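About Rolten

Who we are

Rolten is a small repair and testing shop for robot grippers, founded by Maximiliano Quezada and So-ying Peng after a bad week at a packing plant in Birkinside. We work out of the Gaete building in Turnetham, on the side with the parking. If your gripper drops things, crushes things, or refuses to let go of things, you are our kind of customer.

How we got started

Most companies have a founding story with a garage in it. Ours has a pin.

Max and So-ying were both on the maintenance crew at Birkinside, looking after a line that moved jars of pickled beets from one belt to another. On 4 July 2021, a Sunday, with most of the plant off grilling, a pin worked its way out of a finger linkage on one of the grippers. The controller saw the motor reach its closed position and reported a perfect grip. It went on reporting perfect grips for the rest of the shift. The log for that day shows 3,029 successful picks. The floor showed 786 broken jars.

No one was hurt, mostly through luck. The guard door had been propped open with a broom so the air could get in, and So-ying had walked through it twice before the mess was noticed. She still has the broom. It hangs over the coffee machine and is not to be used for sweeping.

The official report blamed "operator inattention." Max wrote an 11-page reply, which was not asked for, and the two of them gave notice the following March.

What we do

We look at the parts that software takes on faith. A controller can tell you where the motor went. It has a harder time telling you whether the finger went with it, and that gap is where we make our living.

A typical job starts with the gripper going onto the bench with the power locked out. We check the pins, the rivets, the linkage arms, the cable run and whatever we can see through the housing window before anyone touches a screw. Then we run it with loads, and without loads, and with the load taken away halfway through, to see if it will admit to having nothing in its hand. Many won't.

Close-up views from the wrist camera go in every report, even the dull ones. Max likes the rivets in view. He says the dull ones are what you want to have when the interesting one turns up.

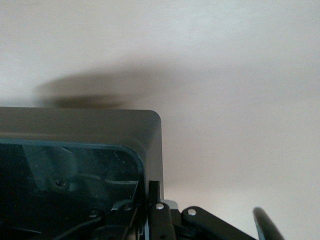 Our rules

There are 6 of them, painted on the wall by the door. The first is "Lock it out." The second is "Did you lock it out?" The other four were written after specific incidents and customers are welcome to ask about them, although Max will leave the room for number five.

Where we are now

We have inspected 1,748 grippers to date, including the one from Birkinside, which the plant sold us for scrap value and a signature. It runs fine now. We test it every Monday anyway.

Visits are by appointment. Please wear closed shoes, and leave the guard doors the way you found them, provided you found them shut.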